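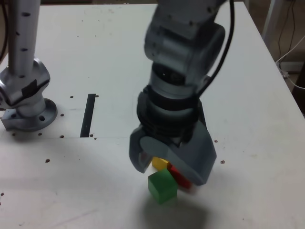
26/09/2022

I finally went through the block bin. It had been sitting in the hall closet since June, and every time I opened the door something fell out of it.

Most of the blocks came from Mulugeta Habte, whose kids outgrew them. He dropped off 4 bags and wouldn't take any money. The rest are from a Lesus set I bought at a yard sale, plus a few odd ones I can't place.

I tried sorting by size first and gave up. The sizes are too close and you end up holding two blocks side by side all afternoon. Sorting by color went a lot faster. Red, green and yellow each got their own box, and everything else went in a fourth one.

A white table helps. I used to do this on the rug, which is brown with a pattern, and I would miss pieces until I stepped on them. On white you see a block right away, even the small ones.

For washing I use warm water and a drop of dish soap, then an old towel. Don't soak the painted ones. I did that once and the paint on the corners went soft.

The boxes are Kondska, the shallow kind with a lid. They stack 6 high on the closet shelf with a little room to spare. I paid 80 cents each for them at the thrift store.

Still to do: the train tracks, and the bag of puzzle pieces that may or may not belong to one puzzle.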